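ホーム　掲示板　航空史　新着　検索　ログイン

【航空史】Wenarow湖の郵便飛行艇、初飛行の操縦は結局だれ？

kamome_tei
先月、休みをとってLisbergまで行ってきました。駅から坂を下りて湖に出たところに小さな航空資料館があって、目当てはもちろんCharvátの郵便飛行艇です。この掲示板の人なら説明はいらないと思うけど、両大戦のあいだにWenarow湖から170キロ先の港町まで手紙を運んでいた、あのずんぐりした複葉の艇です。
実物は艇体の前半分しか残っていません。でもその前半分がすごくよくて、船底の板の継ぎ目が指でなぞれるくらい近くで見られるんですよ（触ってはだめです、念のため）。
で、本題。展示パネルには初飛行の操縦士はVratislav Zelenákと書いてあるんです。私は昔からČestmír Paulíkだと思い込んでいて、売店で買った小冊子にもPaulíkと書いてある。同じ建物の中で話が食い違ってるの、気になりませんか？

ふろーと三号
気になります！
私の手元の本もPaulík派です。Zelenákはもともと湖の渡し船の船長で、飛行艇に乗り換えたのはずっとあとという話だったはず。パネルのほうが新しいなら、何か新資料が出たのかも。

mokkotsu
Zelenákで合ってます。
Paulíkが飛んだのは郵便を積んだ最初の便であって、初飛行ではありません。試験で水面を離れたのはその前の秋、11月の朝で、操縦席にいたのはZelenák。Paulíkは岸で見ていた側です。昔の本はこの二つを混ぜて書いてるのが多いので、小冊子もそれを引き写したんでしょう。

kamome_tei
おお、早い。mokkotsuさん、それは何に載ってる話ですか？

mokkotsu
整備士だったKamil Kollárの作業帳です。翻刻が資料館の紀要に出ています。11月のところに「Zelenák、離水。すぐ着水。左のフロートに水」とだけあります。

ふろーと三号
うーん、それは私も読んだことがありますが、「離水」と訳していいのかな。原文の動詞は「水から上がる」くらいの意味で、艇を斜路に引き上げるときにも使う言葉ですよね。Zelenákは船乗りだから、水上を走らせる滑走試験を任されて、終わって引き上げた、とも読めませんか。「すぐ着水」の部分も、もう一度水に下ろした、で通ってしまうし。

mokkotsu
引き上げた艇をすぐ下ろす理由がないでしょう。フロートに水が入ってるなら、なおさら下ろさない。

ふろーと三号
水が入ったのが下ろしたあとなら順番は合います。
喧嘩したいわけじゃないんです（笑）。ただ一行のメモで操縦士を差し替えるのは、ちょっと早いと思うだけで。

湖畔の叔父
横から失礼。若いころLisbergに住んでました。
地元ではZelenákです。理由は単純で、町のお祭りでZelenákの人形を船に乗せて流すから。Paulíkの人形はありません。証拠としては弱いのはわかってます。でも渡し船の船長が町の人に好かれてたのは確かで、飛行士のPaulíkはよそから来た人、という感じの語られ方でしたね。資料館のパネルも、そのへんの空気が入ってるんじゃないかなあ。

mokkotsu
祭りと紀要を一緒にされると困ります。

湖畔の叔父
ごめんごめん。でも祭りの人形、いい顔してるんですよ。ひげが本物の馬の毛で。

kamome_tei
人形、見たかった！　お祭りは夏ですか？　私が行ったときは湖畔のお店も半分閉まっていて、スープだけ飲んで帰ってきました。
あと高度の話も聞いていいですか。パネルの飛行経路図だと、峠を越えるところが600メートル。小冊子は700メートルになってます。ここも違うんです。

ふろーと三号
そこは両方正しい可能性があると思います。峠そのものの標高が600で、越えるときに飛んだ高さが700、とか。地図の字が小さいと取り違えますし。

mokkotsu
それは同意します。Kollárの帳面にも、荷が重い日は700まで上がれず、峠の手前で引き返したとあります。郵便袋を積みすぎると越えられない。

さざなみ
はじめて書きます。祖母がWenarowの郵便局に勤めていて、飛行艇の日は朝から局の中が落ち着かなかったと言っていました。霧で飛ばないと、袋をまた全部汽車に積みかえるので、みんな嫌な顔をしたそうです。Paulíkさんは局に寄るとき必ず裏口から入ってきて、ストーブの前で手袋を乾かしていたとか。Zelenákさんの名前は、祖母の話には一度も出てきませんでした。

kamome_tei
さざなみさん、ようこそ！　そういう話をもっと聞きたいです。裏口の手袋、いいなあ。

mokkotsu
定期便の操縦はPaulíkなので、局の人がPaulíkを覚えているのは自然です。初飛行とは別の話。ただ、お祖母様の話はどこかに書き残しておいてください。局側の記録は本当に少ないです。

ふろーと三号
エンジンのほうも誰か詳しい人いませんか。Cindgate製の空冷というのはどの本にもあるけど、出力の数字が見つからなくて。Charvátの艇は艇体の話ばかりで、後ろ向きについてる肝心のエンジンがいつも二、三行で終わってしまう。

湖畔の叔父
100馬力って聞いた気がするけど、誰に聞いたんだったか。

mokkotsu
その100馬力超と書く本と、100馬力に届かないと書く本があります。Cindgateのカタログ値と、湖で実際に出た値の違いでしょう。私は後者を信じます。届いていたら、峠で引き返していません。

ふろーと三号
それは帳面の一行よりずっと説得力ありますね（笑）

kamome_tei
エンジンは私も見てきたので、ちょっとまとめて書きます。水曜の午後でほかにお客さんがいなくて、学芸員のŽofie Říhaさんがずっと横について話してくれたんです。あれは得をしました。長くなるので写真のあとに。
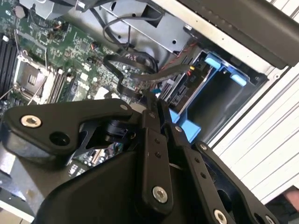
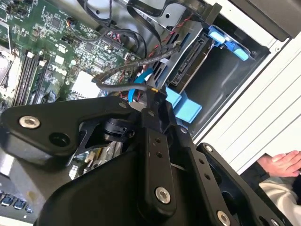
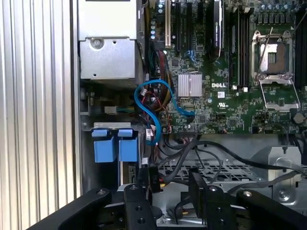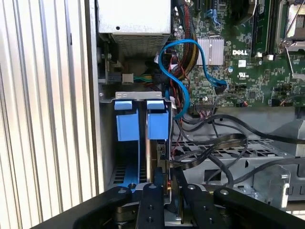 Cindgateのエンジンは艇体とは別の部屋、階段の下の薄暗いところに置いてあります。木の台に横向きに載せてあって、説明の札は一枚だけ。Říhaさんによると湖底から上がったもので、乾かすのに何年もかけたそうです。シリンダーは冷却フィンがだいぶ欠けていて、それでも残っているところはきれいなんですよ。4枚目の右上、緑の基板のところに銀色のヒートシンクが立っていて、縦のフィンがずらっと並んでいますよね。ああいう感じの薄い板がシリンダーをぐるっと巻いている、と思ってもらえれば近いです（もちろん向こうはもっと大きくて、錆で茶色です）。Říhaさんが言うには、後ろ向きに積んだせいで風の当たりが悪くて、夏の暑い日はとにかく焼ける。だからPaulíkは峠の手前で少し高度を落として冷ましてから、もう一度登り直していたんだそうです。引き返した日の話も、荷の重さだけが理由かどうか怪しいと言っていました。
それから初飛行のことも聞いてみました。「パネルは私が書きました、小冊子は前の人が書きました」と笑っていて、根拠はやっぱりKollárの帳面だそうです。ただ、滑走試験だったという読み方も捨てていないので、次に直すときは「とされる」を入れるかもしれないって。なので、mokkotsuさんの勝ちともふろーと三号さんの勝ちとも言いにくいです。

mokkotsu
「とされる」は逃げです。でも焼けの話は知りませんでした。冷ましてから登り直すというのは、帳面に出てくる「二度登り」という言葉のことかもしれない。ずっと意味がわからなかったんです。読み直します。

ふろーと三号
「とされる」大賛成です（笑）
二度登り、私は天気のせいで二回に分けて飛んだという意味だと思っていました。こっちも読み直さないと。

湖畔の叔父
階段の下！　昔は入口の正面にあったのに。子どもが上に登るから動かしたのかな。私も登った口です。

さざなみ
祖母の話、録音があるのを思い出しました。カセットなので、聞ける機械を探すところからですが、Paulíkさんのところだけでも書き起こしてみます。

kamome_tei
待ってます！　ゆっくりで大丈夫です。紀要はコピーを送ってもらえることになったので、問題の一行のところは届いたら原文のまま貼りますね。動詞の活用に強い人、そのときはよろしくお願いします。

読者コメント

Fahad Bukhari
検索で来ました。模型を作っているのですが、艇体の色は灰色と白のどちらが正しいのでしょうか。箱絵は白で、手持ちの資料は灰色です。

ゆうびんずき
このときの消印が押された封筒を一通だけ持っています。峠で引き返した便だったら、消印の日付と到着印がずれるはずですよね。あとで出して見てみます。

通りすがりの帆
祭りは夏の終わりです。人形のひげは去年つけかえられて、少し短くなりました。

前のスレッド　次のスレッド　一覧へ戻る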